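Oltmont Shared Workshop
Hand-held gripper, build 7: inspection checklist with comments

Inspected by: Rekha Arumugam
Second signature: Asif Usmani
Date: June 19, 2020
Status: passed with open items (see end)

Scope

The checklist covers the hand-held two-finger gripper built on the Todar drawings, the bench it is used on, and the cabling next to the bench. It does not cover the print room or the charging shelf, which have their own sheets. Work through the items in order. An item is marked OK, OPEN or N/A. Comments go under the item and are signed by whoever wrote them.

Do not skip an item that passed last time. Build 6 had a cracked mount that had been carried forward as OK on two sheets in a row.

Section A. Before handling

A1. Battery disconnected and out of the tool. OK

A2. Trigger released, fingers fully open, no spring preload on the linkage. OK
Comment: The return spring was replaced in May. The old one had taken a set and left the fingers a little short of fully open. – R.A.

A3. Previous sheet read, open items copied over. OK
Comment: Two items copied, C4 and E3. C4 is closed below. E3 is still with us.

A4. Safety glasses on for anything involving the spring. OK

Section B. Printed parts

B1. Body shell. Check for cracks at the screw bosses and along the layer lines on the trigger side. OK

B2. Trigger guard. Press with thumb from both sides. No creaking, no white stress marks. OK
Comment: The guard is a reprint at higher infill. The earlier one flexed enough to touch the trigger when the tool was set down on its side. – A.U.

B3. Finger mounts, left and right. Look at the base of each mount where it meets the slide. OK
Comment: Right mount has a rough patch from support removal. Cosmetic. Do not sand it any further, the wall is thin there. – Sudheer Thomas

B4. Threaded inserts. Each one should sit flush or slightly below the surface and should not turn when the screw is started by hand. OK
Comment: If an insert turns, stop. Do not glue it from the top. Take the mount off, push the insert out from behind and reseat it with the iron. A mount can be reheated once. After a second failure it goes in the scrap bin and a new one is printed. – R.A.

B5. Handle. Check the seam between the halves for gaps. OK
Comment: Kamala asked for a thicker handle for longer sessions. Drawing is in the folder, not yet printed. Does not affect this inspection.

Section C. Fingers and pads

C1. Pad surface. No cuts, no glaze, no adhesive showing at the edges. OK
Comment: Wipe with a dry cloth only. Alcohol leaves the surface slick for a while, and the next person reads that as wear.

C2. Pad screws. Torque by hand with the short key. The long key is too much for these inserts. OK

C3. Closing contact. Close the fingers slowly on a strip of paper and pull. The strip should hold along the full length of the pad. OK
Comment: Light at the tip, good from the middle back. Within what the Todar notes allow. – A.U.

C4. Side play. Hold the body still and push each finger sideways at the tip. OPEN on the last sheet, now OK
Comment: Play was in the slide bushing and had nothing to do with the finger. Bushing replaced. Inès Lebrun repeated the check with the tool cold and again after use and found no difference.

C5. Cycle count read from the log and entered. OK
Comment: 3,000 since the last pad change. No limit has been set for the pads. We change them on condition, and the count is there so that we can set a limit later.

C6. Pinch points. Run a finger along the outside of the linkage with the battery out. Anything that can trap skin needs a cover or a label. OK
Comment: The gap behind the left slide still closes to less than the width of a fingertip. It has a label. A printed cover would be better and Sudheer has a sketch. – R.A.

Section D. Electrical

D1. Battery lead. No exposed conductor, strain relief tight. OK

D2. Fuse fitted and of the correct rating as marked on the holder. OK
Comment: Check the rating on the fuse itself. Build 5 had the right label and the wrong fuse.

D3. Encoder cable. Move the trigger through its full travel and watch the cable at the point where it enters the slide. It should bend without rubbing. OK

D4. Stop button. Press with the tool powered and the fingers moving. Motion ends and does not resume on release. OK
Comment: Tested 16 times in a row by Asif, with the fingers at different openings. No misses.

D5. Connector housings fully seated, latches engaged. OK
Comment: The connector on the encoder side latches with very little click. Tug it gently. – K. Pinto

D6. Motor housing temperature at the end of a work session. Limit in the workshop rules is 40 degrees C on the outside surface. OK

Section E. Bench and surroundings

E1. Bench level and steady. Lean on each corner in turn. OK

E2. Work surface plain, light and matte, with no tape residue. OK
Comment: Residue from the old marker tape was removed with a plastic scraper. Do not use a blade on this top.

E3. Cables beside the bench. No cable may cross the place where the operator stands. Slack is to be tied up or taken along the stand. OPEN
Comment: Carried over. Acceptable while one person is working. It is a trip hazard with a second person at the right side of the bench. Clips are ordered through Raju with the next parts order. Until they are fitted, the operator works alone on that side. – R.A.

E4. Stands and tripods. Locking levers closed, legs fully spread, no leg under the edge of the bench where a foot could catch it. OK

E5. Objects for grip trials kept to one side, so that the fingers can open fully without touching them. OK
Comment: The woven basket goes to the left of the tool with clear tabletop in front of the fingers. Watch the weave. A pad tip caught in the strands can pull the basket along when the tool is lifted. – I.L.

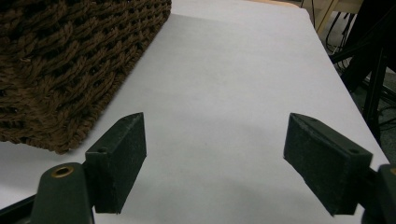
E6. Lighting. Lamps aimed so that the operator does not look into them and the pads throw no hard shadow across the object. OK
Comment: Soft shadows are fine. The lamp arm on the window side droops over time. Tighten the knuckle before each session.

E7. Floor dry and swept within one step of the bench. OK

Section F. Functional check

F1. Battery in, tool held clear of the bench, power on. No movement at power-up. OK

F2. Full open to full close, unloaded, at slow speed. Listen for clicking or a change in pitch. OK
Comment: Faint tick near the end of travel on closing. It was there before the bushing was changed and has not become louder. Noted and left alone. – S.T.

F3. Close on the foam block. Hold, then release. Both pads leave the block together. OK

F4. Close on the rim of the basket, lift a hand's width, lower, release. Do not use the stiff test block for this item. OK
Comment: Lowering needs more care than lifting. The operator tends to release early, while the near side is still off the table. Wait until the base is down. – I.L.

F5. Position log matches the measured opening at full open and full close. OK
Comment: Use the Jatilis gauge from the drawer and put it back in its sleeve. The calipers on the wall board are for woodwork and read wide.

F6. Power off, battery out, tool back on its hook with the fingers open. OK

Open items

E3. Cable clips. Owner: Rekha Arumugam. Check again when the parts order comes in.

C6. Cover for the gap behind the left slide. Not required for use, label in place. Owner: Sudheer Thomas.

Use restrictions until the next sheet

One operator on the right side of the bench. No grip trials with glass or anything that breaks into sharp pieces. No changes to the pad screws without a new pass through section C.

Comments added after signature

The wording of B4 was unclear to two people. "Once" means one reheating of the mount in total, counted across both signatures and all previous sheets. Mark each reheating on the underside of the mount with a dot of paint pen. – R.A.

F2: I compared the tick with build 6 on the same bench. Build 6 has it too, a little later in the travel. Probably the end stop. I will open the slide at the next pad change and add a line here. – Asif Usmani

Please return the short key to the tray. It was missing when this inspection started and was found in the handle drawer. – K.P.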